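Search this site Go

Keeping a Robot Hand in Shape at Corkitz

I spent a morning at Corkitz with the technician who looks after the hand on their Jirnley cell, and I came home with grease on my notebook.

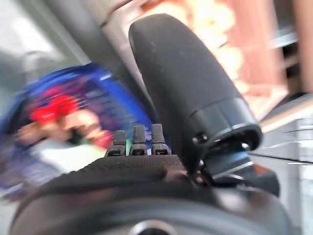 The Weekly Once-Over

She starts with the big finger — "the thumb, basically" — and works down to the collar. "I put a driver on that little screw before anything else," she told me. "If it's backed out even a hair, the whole finger wanders." Then she wipes the rubbery skin, because dust kills the grip (I asked about soap, and she made a face!).

The three short fingertips get swapped every 2,000 picks. "I used to stretch it to double that. Gillies sent back 16 boxes with scuffed corners, so I quit stretching it."

What Goes Wrong

Mostly the joint, she says. It took her 40 minutes to free it up in September, and now she listens for a click when it closes. The mesh on the palm she leaves alone unless it snags.

Comments (2)

palletpete: We run the Orkach tips and get way less than that. What are you wiping them with?

dana_k: More of these please — my cell's joint clicks too.

Recent
Setting Up a Small Pick Cell
Gillies Moves Its Packing Line
Cable Wear at the Wrist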